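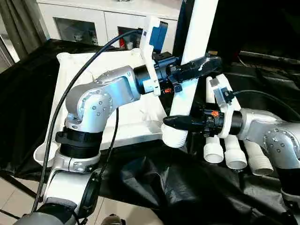 I've been wanting to announce this one for months, so forgive me if I gabble a bit. The Gyamfi collection of gunners' instruments is coming up for sale in June, at the old drill hall in Rudordale, and I've had the enormous pleasure of writing the catalogue. There are 496 lots, nearly all of them brass or boxwood, and nearly all of them things that a gunner would have carried in a pocket or a pouch. The stars for me are the quadrants, which told you how steeply the barrel was tilted. One leg went into the muzzle, the plumb line hung across the scale and you read off the angle. If you're struggling to picture it, think of the barrel as that long white pipe standing at a slant, with the quadrant's leg poked in at the top end. It's that simple, and people still argue for hours over how the scales were marked!

My name is Kayode Dauda and I run Stulitz, a small firm dealing in old artillery bits and pieces (no live anything, before you ask – we don't handle shells or fuses of any sort). I started out with one dented shot gauge in a shoebox and it has rather got out of hand. Most of what passes through our door is ordinary: priming wires, vent picks, the odd linstock head that has spent a century as a garden ornament. A collection like this doesn't come along often. I said yes before I'd worked out where we were going to put it all.

The family have kept things together beautifully. Over 60 of the lots still have their original cases, and quite a few have the old dealers' tickets tucked inside, with prices that will make you want to lie down. One boxwood rule has a list of charges copied out on the back in pencil, in the most dreadful handwriting. I can make out about half of it. If anybody thinks they can do better, please come and have a go at the viewing, I'll lend you my good magnifier.

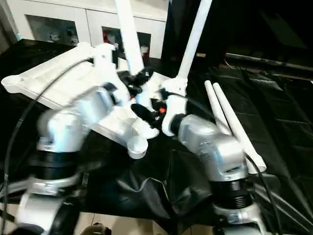
Two arms at work over the black cloth-covered table.

Now, a word on the shot gauges, as I know a lot of you will be after them. They come in two sorts, the plain ring with a handle and the folding calliper type with engraved scales. The ring gauges are grouped by size and will mostly go in small lots, so new collectors have a decent chance. Bidding on the cheapest starts at £60. The callipers are another matter. Several are signed, a couple have had their points replaced (it's all in the notes, I've been fussy about this) and one has a scale for a size of shot I can't match to any gun I know of. It may be a maker's mistake. I hope it isn't.

Please do read the condition notes before you bid. I've tried to be plain about polishing in particular. Somebody, a long way back, went at a few of the quadrants with real enthusiasm and the engraving has gone soft as a result. I've marked those clearly and priced them to match, and they're still lovely things to own and handle. Cleaned-up brass puts some buyers off completely and doesn't bother others a bit. 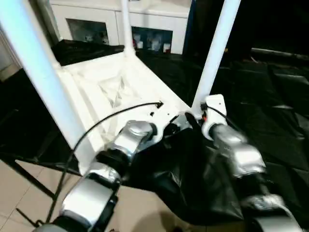 The whole catalogue will be up on Flilter, the online bidding site we used for our last sale, and you can leave bids there right up until 9 am on the morning of the sale. Printed copies are limited to 100, with the longer notes on makers at the back. They're a bit of an indulgence on my part, but I do like something I can scribble in. Ring or email Stulitz if you'd like one put by.

We're also having a short talk before the viewing, given by me, on how to tell one sort of barrel from another when all you've got is an old drawing or a worn model. I'll spend most of it on mouldings, the raised bands that run round a gun. Have a look at the thick white post standing upright on the left, and you've got the general shape of the thing I'll be going on about. On a model gun the number and spacing of those bands can take you a long way towards a date, and there are nine model guns in the sale to practise on. Questions very welcome, the odder the better.

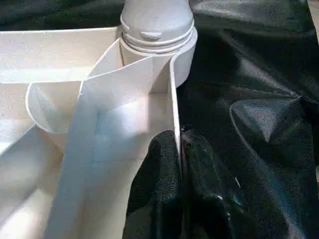
Viewing is at the drill hall from 10 am the day before the sale, and again for an hour on the morning itself. Small items will be in locked cabinets, so just ask and one of us will get them out for you – I'd much sooner you handled a piece before bidding on it. The white post's ridged collar is a fair guide to size of detail on the larger models too, where the bands are bold enough to feel with a thumb, but on the small ones you'll want a lens. Tea and cake will be on the go in the side room. Buyers can collect on the day until 6 pm, or we'll pack and post at cost.

For catalogues, condition questions or press visits, contact Kayode Dauda at Stulitz, Rudordale.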